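3. Collecting the demonstrations

3.1 Task and setup

The policy described in section 2 needs examples of a person laying bricks before it can be trained to lay them. We chose a short wall in running bond, with each brick in the second course covering the joint between two bricks in the first. The task has a clear order, and the final state can be checked without special equipment.

All recording was done on one table in the Jikercombe lab. The table was covered with a white sheet printed with a black line grid, which gave us a fixed reference for the start position of each brick. The bricks are painted red. Their chips and scuffs were left untouched, so that the model would not depend on clean faces and sharp edges. Video came from a camera worn at chest height by the person doing the building.

3.2 Procedure

Each episode began with the bricks placed according to a layout card. We drew up 20 cards, and the order was shuffled before every session. The builder laid the first course from left to right, then the second, using one hand where possible. An episode ended when both hands had left the table. Hands had to be out of view for the first and last second of the recording, which made it easier to cut the clips automatically.
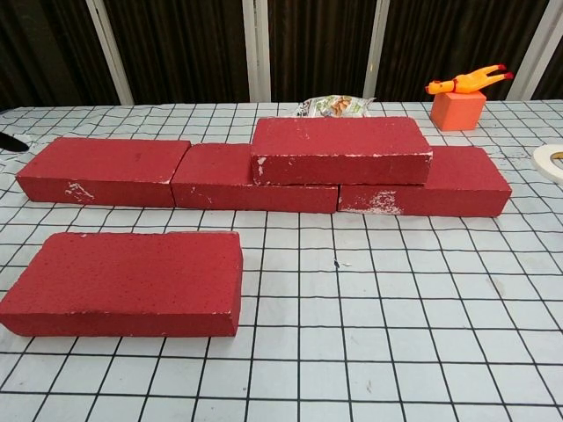 Unrelated objects were left on the table in part of the set. In early trials the model was trained on a bare sheet and would stop moving when anything new was in view. Distractors were never placed between the builder and the wall, and they were changed every 6 episodes.

3.3 Labelling

Clips were labelled in Idier, with one label each for reach, grasp, carry, place and adjust. The boundary between place and adjust caused the most disagreement. We settled on the first moment the brick bears on its support, even if the hand has not let go. Small pushes after that point count as adjust.

3.4 Size of the data set

We recorded 667 episodes and kept 300. Most of the rejected ones had hands in the opening second or a start position that did not match the card. The rest were lost to a clock fault in the Tustel logger, which was corrected in March. The kept episodes were not filtered for speed, and several include a brick being lifted and laid again. These were marked as corrections and are used separately in section 4.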